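I want to write a small thread about washing dishes by hand. I moved to this country in July and my apartment has no dishwasher, so I had much time to think about it. 1/11

In my family we washed everything under running water. My mother still does it so. When my roommate Giorgia Negri saw me, she closed the tap without a word and put the plug in the sink. I was a little offended, but I listened. 2/11

So I made a test. For one week I washed in my old way and wrote down the numbers from the water meter every evening. The next week I washed in a filled sink, with a second small bowl for the rinse. 3/11

First week, all water in the apartment: 531 liters. Second week: 408 liters. We showered the same and we did laundry one time in each week. I know this is not science, but for me the difference was enough. 4/11

The order is important too. Glasses and cups go first, when the water is clean. Then forks and spoons, then plates, then pots. I did it in the opposite way all my life, because the pots looked the most urgent. 5/11

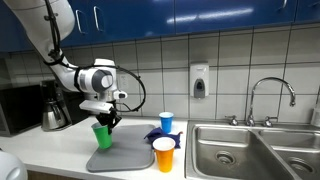 Zlata Tkachuk
November 17, 2018

Now about drying, where people have strong opinions. Giorgia dries everything with a towel immediately. I prefer to leave things on a mat and go drink my tea. A towel is only good if it is fresh, and ours was often not fresh. 6/11

If you use a mat, please wash the mat also. I did not know this for a long time. Mine started to smell like an old basement, and I was blaming the sink. Now it goes in the laundry with the towels, if it is a cloth one. The silicone kind I wash with soap and stand on its side for the night. 7/11

Plastic cups are a separate story. Glass dries quickly, but on plastic the drops stay and stay. I shake the cup two times over the sink and then put it so the air can come inside. If I put it flat with the mouth down, in the morning there is still a wet ring. 8/11

Somebody asked me yesterday about the smell of coffee in plastic. I use one spoon of baking soda, warm water, and leave it until after dinner. For tea color on the walls of a cup it also helps, but you must rub a little. My friend Nadiia Pylypenko uses vinegar for the same thing. I don't like vinegar near my breakfast. 9/11

About the sponge: I change it every two weeks and cut one corner from the old one, so I know it is now for the stove and the floor. This I learned from my grandmother, and Giorgia has started to do it also. She still says that my pots are not rinsed well. 10/11

Next I want to try the same test with the laundry, but the machine is in the basement and I can't see its meter. If you know a simple way to measure it, please write to me. And if you wash the pots first, tell me why, I am really curious. 11/11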